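Allotment waiting list — how does your site run it?
Forum: Plots and Sites > Running a site

marrowfat
Posts: 2541
We've got a long waiting list and I've been asked to look at how other sites handle theirs. Ours is a paper list in a folder in the hut. You put your name down, you get a number, and when a plot comes up the next person gets a letter. If they don't answer within 4 weeks it goes to the one after.

The trouble is that half the letters get no reply. People have moved, or put their name down years ago and forgotten. Last spring one full plot sat empty from March to July while we worked through the dead names, and by then the bindweed had gone through the whole thing and into both neighbours.

So what do you do? Do you charge to be on the list? Do you make people renew?

leekmoth
We make them renew every December. One email, reply yes or you're off. It cut our list by nearly half the first year. There was a bit of shouting from people who said the email went to spam, but we put them back on where they were if they got in touch before the end of January.

claypipe
Renewal is a good idea but email only is not fair on older people. Plenty on our list don't use it. We ring them. It takes a couple of evenings.

leekmoth
We do ring the ones with no email. Should have said.

dibber_and_line
We charge two pounds a year. It isn't about the money. Someone who won't pay two pounds isn't going to turn up and dig in February.

claypipe
I don't agree with that at all. A list is a list. Our council's view was that you shouldn't have to pay to wait for something, and I think that's right. Some people on ours would count two pounds.

dibber_and_line
Then waive it for them. We do, no questions asked. It has come up once.

marrowfat
Posts: 2541
I don't think we could charge under our lease, but I'll check. The renewal sounds easier to get through the AGM. Does anyone split plots? That's the other thing being suggested.

tramer_road
At Tramer Road we split every full plot that comes up into two halves. It's been that way for 7 years. You can ask for the other half later if it's free. Most don't. I'd say a half plot is plenty for anyone with a job, and the list moves twice as fast.

hoggin
Splitting is how you end up with a site full of sheds. Every half plot wants its own shed, its own compost bay and its own water butt, and there's no room left to grow a row of spuds. I had a full plot at Biminitz Lane before we moved and I grew enough for the winter off it. You can't do that on a half.

tramer_road
Nobody is taking your full plot off you. It's only when they change hands. And we don't allow a shed on a half plot, only a tool box up to waist height.

hoggin
Where do you sit when it rains?

tramer_road
At home.

pottingbench
We've gone to quarter plots for beginners. They get one for a year, and if it's kept tidy they go to the top for a half. Out of the first lot, most had given up by August, but at least what they gave up was small and could be cleared in a weekend. The ones who stuck at it are our best plotholders now. The downside is the paths. More plots means more paths, and everyone thinks the path belongs to the other person.

claypipe
Same here with paths. Ours is half each down the middle and it's in the agreement, and still the strimmer only comes out on one side.

rosebay
Slight side question — how do you tell people a plot is free in the first place? At Jarkov Fields we had a row over this. A plot went to somebody's brother-in-law and it came out that the list hadn't been looked at. Since then everything has to go up in public, plot number and the date it was offered.

leekmoth
List on the website, initials and number only. Anyone can see where they are. It stops most of the phone calls.

dibber_and_line
Watch the data protection side. Initials and joining month are fine, I was told, but don't put surnames up. We had full names and addresses pinned inside the gate for years and I shudder now.

pottingbench
Our gate noticeboard is glass fronted and locked, and there is one key, which is usually on holiday. I'd like a plain cork one inside the hut so people can put their own notes up. Spare plants, lifts to the tip, who has the rotavator. The vacant plots could go on the same one. Any recommendations? The felt ones go mouldy in our hut.

rosebay
We use framed cork in the hut. Put battens behind it so the air gets round, and it won't mould so quickly. Don't screw it flat to a breeze block wall. Proper push pins hold better than drawing pins, and you can get them out again with cold hands. 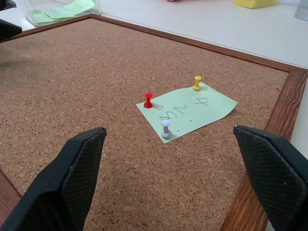 Framed cork, one green sticky note and three push pins

Sticky notes want a pin as well. The glue on its own doesn't last in a damp hut.

hoggin
Ours was an offcut of old door. Worked fine.

pottingbench
Thanks rosebay, battens noted. What size would you go for?

rosebay
As big as the wall will take. It fills up in May whatever you get. Take everything down on the first Monday of the month or you'll still be offering somebody's courgette plants at Christmas.

liang_terrace
Coming back to the list. We're a small site at Liang Terrace and we do something a bit different. When a plot comes up we contact the top few together and ask them all to come and look at it on the same morning. Whoever is highest and still wants it gets it. The others keep their places. It takes one week, not months, and people get to see what they would be taking on. Some drop out there and then when they see the couch grass.

claypipe
What about people who can't make that morning?

liang_terrace
They can send someone, or say they want it unseen. Or they pass and stay where they are. You can pass twice, then you go to the bottom.

marrowfat
Posts: 2541
I like that a lot. I think I'll put up the December renewal and the viewing morning together, and leave splitting for another year. There are too many hoggins on our site to win that one.

hoggin
Good.

leekmoth
Put the renewal wording in the sign-up form as well, so new people know from the start. I can send you ours if you message me.

marrowfat
Posts: 2541
Please do, will message you tonight.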